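Acceptance criteria for folded towels – how strict should we be?

gilmartin_s
Posted 28 December 2019
We're writing house rules for our two-arm folding cell at Pevell and I can't get agreement on what counts as a good fold. The draft has three grades: pass, rework, fail. At present a lifted corner is an automatic rework. Thomas D'Amico on our side thinks that's too harsh and wants to grade on outline only. What do other people use?

benedetti_lab
Outline only is asking for trouble. A towel can have a fine rectangle from above and still be a mess between the layers. We had 691 folds graded that way in August and had to go back through all of them.

tdamico
I'm the Thomas in question. My point is that waffle weave never lies as flat as plain cotton. If the rule is written for plain cotton you'll rework half the textured ones for nothing. Write a separate limit per fabric.

gilmartin_s
Fair. This is the kind of thing we argue over, with both grippers still in close:
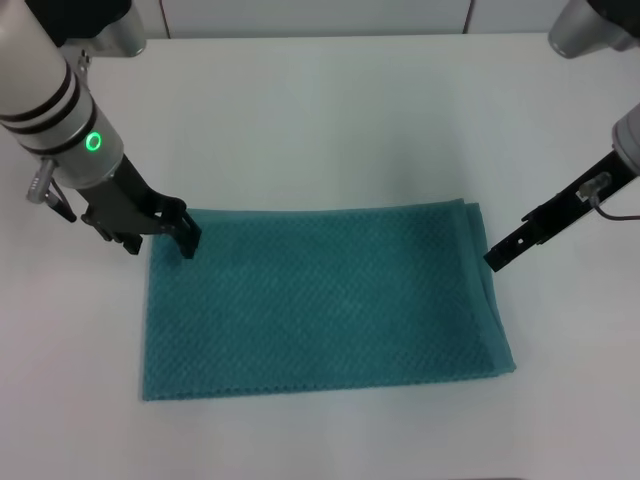
Teal towel, waffle-type weave. Look at the top edge near the middle and the right-hand fold.

c_longo
I'd call that rework. The layers separate at the top edge and the fold on the right bulges toward the bottom corner. The diagonal crease I would let go.

tdamico
I'd pass it. It's a rectangle and it's lying flat.

benedetti_lab
Don't grade it yet at all. Our rule is that nothing gets a grade until both arms are back at home position. The left fingertip is on the towel or just over it, and the other one is close to the folded edge. You can't tell from a still if the cell is finished.

c_longo
Agree on waiting. Grade after retract, same camera position every time, and have a second person check one in 100.

gilmartin_s
We do the retract part by habit but it isn't written down. Adding it.

tdamico
I can live with that if the fabric limits go in too. I still say a small corner lift on textured cloth should pass.

c_longo
Then put a number on "small" – otherwise each shift will read it differently.

gilmartin_s
Will do. I'll post the revised draft once Gualtiero has read it.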